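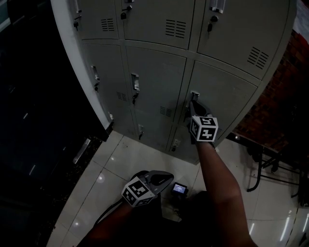
How to sort out your locker keys (before you lose the lot)

I do a bit of odd-jobbing at a swimming club in Wolton, and the one thing I get asked about more than leaky showers is keys. Who's got them, which door do they fit, is there a spare? After one very long August afternoon on my knees with a bag of unmarked keys, I worked out a system, and it's held up nicely ever since.

You'll need some plastic key tags, a fine permanent marker, a notebook and a small tin with a lid. That's it!

Start with the doors. Give every one a number, working left to right and top to bottom, and put the sticker in the same corner each time. I used to number down the columns and got into a terrible muddle when we moved the benches.

Next, go round with the keys. Try each one gently, and if it doesn't turn, don't force it (I've snapped one, and getting the broken bit out took me longer than everything else put together). When you find a match, tag it straight away. Don't put it down "just for a second".

Now look closely at the key or the face of the lock. There's often a little code stamped there, and that's what a locksmith will want if you ever need a copy. Write it in the notebook next to the door number. Ours run to four figures, so door 2 has code 1000 and the one beside it is 2000, which sounds made up but there you go. Don't write the code on the tag though, or anyone who picks it up can order themselves a key.

Spares go in the tin, and the tin goes somewhere that isn't the lockers. Ask me how I know.

If a lock feels stiff, try a puff of dry graphite, then work the key in and out a few times. I avoid oil as it picks up dust and goes gummy. Still stiff? Try the spare before you blame the lock, as worn keys are often the culprit.

I got my tags from Parngate, a bag of 132, so I'm set for life and have started labelling the shed, the bikes and the garden gate as well.

Next time I'll do padlocks, including the one on our bin store that only opens if you swear at it.

Posted 6 Jun 2024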